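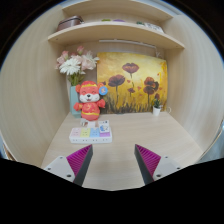 I finished Sustex last night and I have been arguing with it in my head ever since, so I may as well do it where other people can join in.

For anyone who missed it, Sustex is a free browser game about a cargo station that gets taken over by its own maintenance program. You play the night clerk. You have a flashlight, a badge that opens half the doors, and a map that gets less reliable as the hours go by. There are six nights. The fan wiki calls it the smartest thing to come out of the small horror scene in years, and I keep seeing that line repeated by people who, as far as I can tell, stopped after night two.

Night two is great, I'll give them that. You're in the Grillis corridor, the lights are on a timer, and the program starts talking to you through the vending machines. It asks what you'd like. Whatever you pick, it says that's sold out. Four times it does this, and the fifth time it gives you something you didn't ask for, and you carry that item for the rest of the game wondering what it does. I loved that. I played it twice.

It does nothing. I checked. I carried the thing to the end, I dropped it, I tried it on every locked panel in the Usano deck, and I read a forum thread with 107 replies in which people insist it changes the ending. Most of those replies are people telling each other what they heard. One person posted two endings next to each other and they were the same ending with the brightness turned up.

This is my trouble with the whole genre right now. There's so much goodwill toward a game that looks like it's hiding something that players will do the hiding for it. A door that won't open gets called lore. A typo in a log entry gets a theory. The station's founding company is spelled Petkov on the wall signs and Petkof on one crate in the loading bay, and I have watched a forty-minute video explaining that the crate comes from a second timeline. Maybe. Or somebody typed it in a hurry and never went back.

I wouldn't mind if the game underneath could carry the weight, but nights three and four are mostly walking. The program is supposed to be learning how you play. The page says so in big letters: it studies you, it adapts, no two runs alike. So I tested that, being the sort of person who does. I played night three the same way five times, left at every fork, lights off in every room. Then I played it five times as an idiot, running everywhere and slamming doors. The program showed up in the same three places each time, at nearly the same moment on the clock. It had one different line of dialogue when I ran. "You're in a hurry tonight." Good line! But a line isn't learning.

Compare the old December demo, which I still have on my laptop. That one was rougher in every way. The walls flickered and you could get stuck behind the water tank and have to restart. But the program in the demo did seem to follow noise. You could bang on a pipe at one end of the deck and slip out at the other. I don't know why that went away. My guess is that it broke things, and scripted scares are easier to ship. Fair enough, only then don't keep the old promise on the front page.

The pets, since everyone asks about the pets. There's a patch of the game on night five where you can rescue the station animals, and they've been taken over too, so you have to bring them round one at a time by finding the sound each of them likes. The little fox-looking one wants the elevator chime. The lizard wants static. I enjoyed this more than anything else in the second half, partly because it's the only stretch where I was working something out on my own and the game let me be wrong. I was wrong a lot. The bird took me most of an evening and I still think the clue for it is unfair (the note says "what she hears in the morning," and there is no morning in this game).

Then night six. I won't spoil it except to say there are 820 points of station power to spend and I ended with 245 left over, having never once felt short. A last stand should pinch. I kept the heavy doors closed, the radio on and every hallway lit, and just waited. The program made a speech. It was a long speech. I went and made toast during the middle part and came back and it was still going.

The scoring is odd as well. I got 154 for "trust," with no word on whether that's high, what it's out of, or who was doing the trusting. The forum says it's a hidden morality meter. The forum says everything is a hidden morality meter.

I know how this sounds. It's free, it was clearly made with care, and the sound work is better than in games I've paid real money for. The hum in the Usano deck changes pitch when you're standing over the server room — I noticed it on my second run and got actual goosebumps. If you like a space station and a rude computer, play the first two nights and the pets section and you'll have a good time.

But "smartest in years" is a big claim, and I'd like the people making it to tell me which smart thing they mean. Not the crate. Not the vending machine item either, unless you have a save file to go with it. If you do have one, send it over and I'll load it up and eat my words in the comments.

I'm going back to the December demo for a bit. I want to see if the pipe trick works on the lower deck, which I never tried.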